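Robot club news: cups, lids and a lot of tape

Hi all! It has been a busy stretch in the back room at Collstead and I've been meaning to write this up since January, so get yourself a drink and settle in.

As most of you know, this term's student project is the coffee counter. The task sounds so simple when you say it out loud. Get a paper cup, put a lid on it, set it in a carrier. My nephew (he's seven) did it with one hand while eating a cookie. Our two arms need a bit more encouragement! The students named the whole thing Trillel back in the fall, after a very long vote, and they have been chipping away at it ever since.

The big change is that we're now doing everything with both arms. The left one and the right one each have their own half of the table, and the middle is where they have to get along. Jozef Hoekstra wrote the first version of the turn-taking code, so that one arm waits until the other has backed off, and then the younger group picked it apart and made it better. I was so proud of them – they found a spot where both arms would sit there being polite to each other forever.

We've also been adding clutter. The first runs were done with one cup on a bare table, and the students got very comfortable with that, maybe too comfortable. So now there are drink straws and packets and a gift bag in the mix, and things get moved between runs. Whoever sets up the table isn't allowed to be the one running the arms. I love this rule. It has brought out a mean streak in some very sweet children.
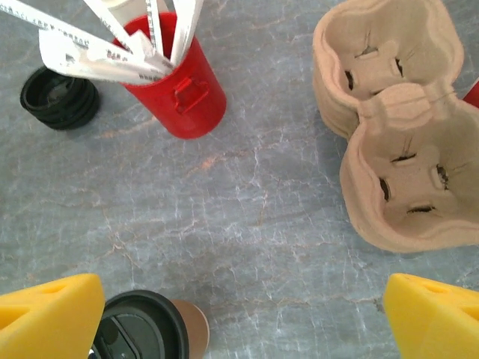
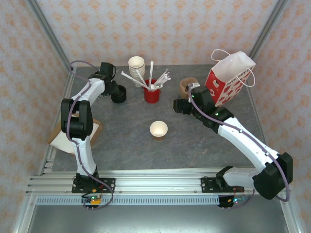 The Trillel table with the coffee counter things set out. The first picture is the close view over the yellow gripper fingers, and the second takes in both arms.

We have 680 recorded runs so far and the goal is 3,000 before the summer break. I know, I know. It's a big number, but we can get through 20 in a good session if people keep their hands out of the way and remember to write down which ones went wrong. Please do write those down! A run where the cup tips over is just as useful to us, and I've caught a couple of you quietly skipping them.

Lids are still the hard part. Picking one up is fine most of the time, but lining it up with the rim is fiddly, and if it's tilted even a little the cup slides off sideways. Two of the students want to try pressing down on one side first and then the other, the way you would at home. The rest think the cup should be held still by the left arm. We'll try both next month and I'm staying out of it.

A few bits of housekeeping. The Ginow meet is coming up and we've been offered a 60 minute slot, setup included, so we need to practice packing and unpacking. If you can drive, let me know. Cirillo, the cafe on the corner, has said we can come by for more cups when we run low, so please say thank you if you're in there. And whoever took the good hex keys home, I'm not mad, I'd just like them back on the hook.

Doors open at 4:30 as usual. New members can come along and watch first, no coding needed, and parents are welcome to stay too.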